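Lalar Long-Stay Rental Package, Bakach Island

Two-bedroom furnished homes for foreign residents, let by the year

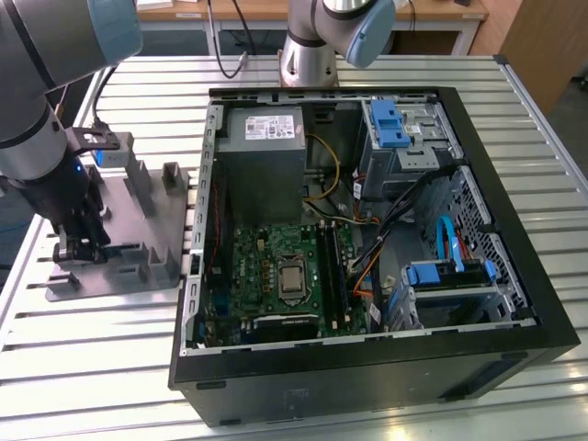
What does the monthly rent cover?
The house, the furniture, water, garden upkeep and trash pickup are covered. Electricity is metered and billed separately at the end of each month.

Overview
The Lalar package is meant for people moving to Bakach to live, work remotely or retire. Leases run 12 months and can be renewed. We don't offer nightly or weekly stays under this package. If you need somewhere to sleep while you look at homes, ask the office for the short-stay list.

The homes
Bedrooms: 2
Bathrooms: 2
Kitchen: gas stove, full-size refrigerator, washing machine in the back room
Air conditioning: both bedrooms and living room
Parking: one car, covered
Pets: one dog or cat, by agreement

All homes are on the Limsakul road, on the east side of the island. The beach is a ten-minute walk downhill and a longer one coming back. The morning market sets up by the pier, and the clinic is on the same street. The west coast has more restaurants and more traffic, and rents there go up sharply from December.

Lease terms
Deposit: two months' rent, returned within 30 days of checkout, less any unpaid bills
Notice: 60 days in writing
Late payment: $3 per day after the fifth of the month
Optional cleaning: weekly, $355 per quarter

Moving in
Bring your passport, your current visa page and one printed photo. We file the address notice with the immigration office after you sign and give you a copy. Keep it, as you will need it to open a bank account or apply for a driver's license. We don't arrange visas. The office can give you a list of agents in town.

Shipping household goods takes more than 2000 pounds of weight allowance for most families, so check with your mover before you book. The homes have beds, sofas and a dining set. Furniture can't be swapped out, but a desk or bookcase can be added.

Contact
Viewings: Ratree Srisuk, Stullorbridge Rentals, Bakach pier office
Repairs and meter readings: Sombat Noiphan
Office hours: 9 to 5, closed Sundays

Rates last updated 25/10/2022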